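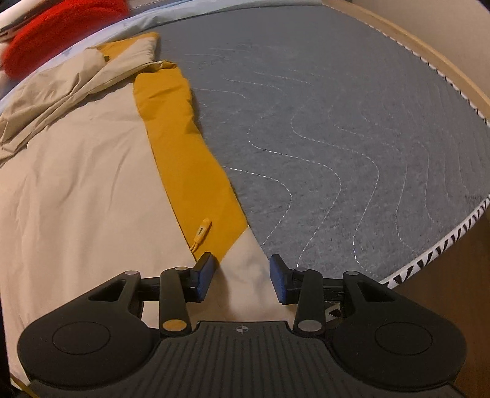
Colchón gris acolchado y edredón con funda mostaza.

Informe de seguimiento n.º 2
Ayuda a la traducción de narrativa policiaca
Beneficiaria: Ediciones Toprak
Obra: Virkska, primera novela de la serie del inspector Lolleck
Responsable del proyecto: Olaia Vallejo
Fecha: 14 de abril de 2022

1. Estado de la traducción

La novela tiene 22 capítulos. En el informe anterior se habían entregado los seis primeros. Desde entonces se han traducido otros 7, de modo que la traducción llega al final del capítulo 13, con el hallazgo del segundo cadáver en la cantera y el traslado de la investigación a Tamgate. Los capítulos 1 a 9 han pasado una primera revisión. Los capítulos 10 a 13 están en borrador.

El ritmo es algo inferior al previsto. El capítulo 11 reproduce la transcripción de un interrogatorio en el que intervienen cuatro personas, dos de ellas con un habla dialectal muy marcada que sirve después para identificar a un testigo. Se probó a trasladarla a una variedad regional del español y el resultado no convenció a la correctora. Se ha optado por un registro coloquial sin localizar, con errores gramaticales repetidos que el lector pueda reconocer cuando reaparecen en el capítulo 19. La solución obligó a rehacer algunas réplicas de los capítulos 3 y 5.

2. Cuestiones terminológicas

Se mantienen los grados policiales del original solo cuando no existe equivalente. «Inspector» e «inspector jefe» se traducen; el cargo de instructor local se explica dentro del texto la primera vez que aparece y no lleva nota al pie. El glosario se ha ampliado con vocabulario forense y de armas de caza, y lo ha revisado una médica forense jubilada, que corrigió tres términos de la escena de la autopsia.

Queda por decidir el título. El contrato permite conservar Virkska, el nombre de la aldea donde ocurre el primer crimen. El departamento comercial prefiere un título en español y ha presentado dos propuestas. La autora ha pedido verlas antes de que se cierre la cubierta. 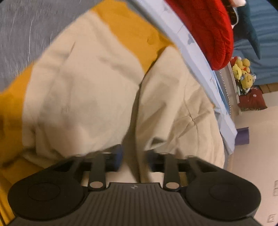

La cama del dormitorio.

3. Ejecución económica

Del primer plazo de la ayuda se han gastado 2.450 euros en honorarios de traducción y 1.416 euros en corrección de estilo. Las facturas se adjuntan en el anexo A. La consulta forense no ha supuesto coste. No se ha imputado todavía ningún gasto a la partida de lectura de pruebas, que corresponde a la última fase.

No se solicita modificación del presupuesto. Se pide, en cambio, autorización para pagar la segunda entrega de corrección por capítulos y no al final del texto completo, a petición de la correctora. El importe total no cambia.

4. Incidencias

La agencia envió en febrero una versión revisada del original, con cambios en el epílogo y en la cronología de los capítulos 7 y 8. La fecha de la desaparición de la hermana de Lolleck se adelanta un año, lo que afecta a cinco pasajes ya traducidos. Los cinco están corregidos. El nuevo epílogo es dos páginas más largo y no altera la extensión prevista del libro.

5. Próximos pasos

Terminar los capítulos 14 a 18 y entregarlos a corrección.
Revisar los capítulos 10 a 13.
Enviar a la autora la lista de dudas sobre el desenlace, en particular la procedencia de la segunda llave.
Cerrar el título y el texto de contracubierta.

La publicación sigue fijada para noviembre. El siguiente informe se presentará con la traducción completa e incluirá una muestra maquetada del primer capítulo.

Olaia Vallejo
Ediciones Toprak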